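Rillex Series Player

The Rillex is a small box that plugs into the HDMI port on your television and keeps your reality series, talent shows and catch-up episodes in one list. It is made by Beteo and comes ready to set up, with a remote and mains adapter included.

Episodes from the apps you already pay for are sorted by series and by air date. If you fall behind on a dance contest or a family show, the player holds your place in each one. Up to 33 series can be followed at a time. Spoiler Hold hides episode titles, thumbnails and results until you have watched them, and can be switched off for any single series.
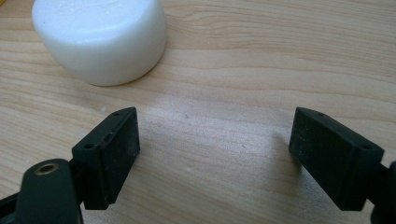 White on pale wood.

Each household member can have a profile, with a maximum of six. Reunion specials and cast interviews appear under the main series and not as separate programmes. Subscriptions are not included, and some apps may not be offered in your area.

In the box
Rillex player
Remote control (batteries included)
HDMI cable
Mains adapter
Quick start leaflet

Details
Storage for downloads: 74 hours in standard definition
Profiles: 6
Guarantee: 5 years
Support: Burnholm service desk

Customer review
"Set up was simple. I watch two dating shows with my sister and we had both had the finale spoiled in February. Spoiler Hold works on both. The remote buttons are a bit stiff." Vesela Todorova

Returns are accepted in the original packaging. Page updated August 10, 2024.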